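Castwood water bill thread

mtnlaurel2
Posted 6/10/24
Anyone else's bill jump? Mine was 100 in January, now it's 600. Two people in the house, no pool, no sprinklers. Called Valport Water and got put on hold twice then dropped.

dkreese
Toilet flapper. Its always the flapper. Put food coloring in the tank and wait.

mtnlaurel2
Did that. Nothing. Meter reads 2,966 and the bill says the same so they didnt misread it either.

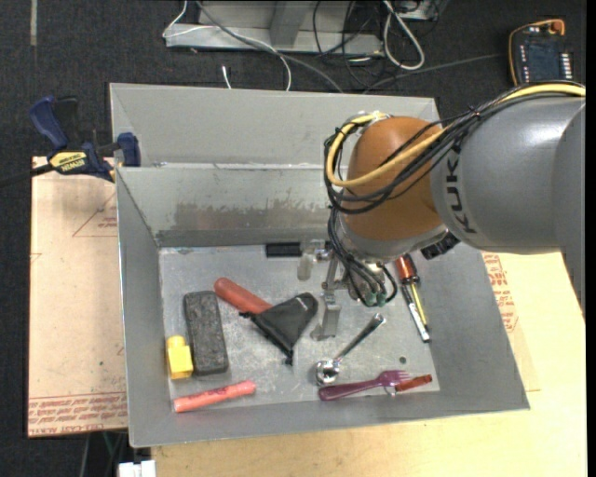

Also shut the main off overnight and the dial didn't move. So no leak on my side.

pipewrench_pat
Then it's back billing. They estimated all winter and caught up in one shot. Pretty normal.

dkreese
Disagree, 600 is not normal for two people, catch up or not. I'd dispute it.

pipewrench_pat
Dispute all you want, you still used teh water. Ask for a payment plan.

canemau_st
Ask for Sofia Michailidis in billing. She split mine over the summer, no late fee. Go in person, skip the phone.

mtnlaurel2
Ok going tomorrow, bringing old bills. Will post what they say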